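4.2 Where people sit, and what they say about it

We came to the question of desk screens by a rather roundabout path. The first round of interviews in Wornbridge was meant to be about noise, and we had a whole sheet of questions about telephones, printers and the kitchen door. What people wanted to talk about, again and again, was their neighbors. They liked them, for the most part (we want to be clear on that point, as several of them will read this!), but they did not always want to look at them. One woman in the billing office told Clem Pomare that she had spent a whole winter learning the exact moment when the man across from her would look up from his lunch, so that she could be looking down at hers.

So the survey was rewritten, and we are glad it was. In its final form it went to 706 office workers at the two sites, Druris and Zastside, and 500 of them sent it back, a response that pleased us very much. Between them they left 2,007 written comments, and Min-kyu Cha read every one of them twice before we settled on the groupings used in this section. Comments that touched on more than one subject were placed under whichever subject came first.

The older literature tends to treat a screen as a small wall and to ask how tall it should be. Our respondents hardly ever spoke of height. They spoke of eyes, mostly, and of having an edge to their own bit of desk, somewhere for the papers to stop. A low screen (Figure 2) was often described in friendly terms, as something you could talk over when you felt like talking.
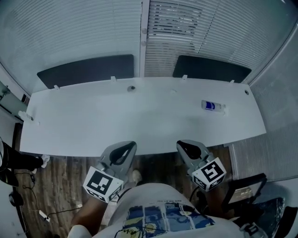
Figure 2. Low black screens along the back edge of a white desk, with window blinds behind.

Daylight came up nearly as often, and it tangled itself with the question of screens in ways we had not planned for. Several people at Zastside had asked to be moved closer to a window and then, having got their wish, kept the blinds shut for most of the afternoon. When Min-kyu asked them whether they would like their old places back, they were quite firm that they would not. Knowing that the light was there to be let in seemed to matter a good deal to them, and we return to this in Section 5, where it is compared with Hyun's idea of "held choice."

We should add a word of caution on seniority. People who had been at the same desk since before the December move were warmer about nearly everything we asked, including the carpet, and their answers are reported separately in the tables that follow.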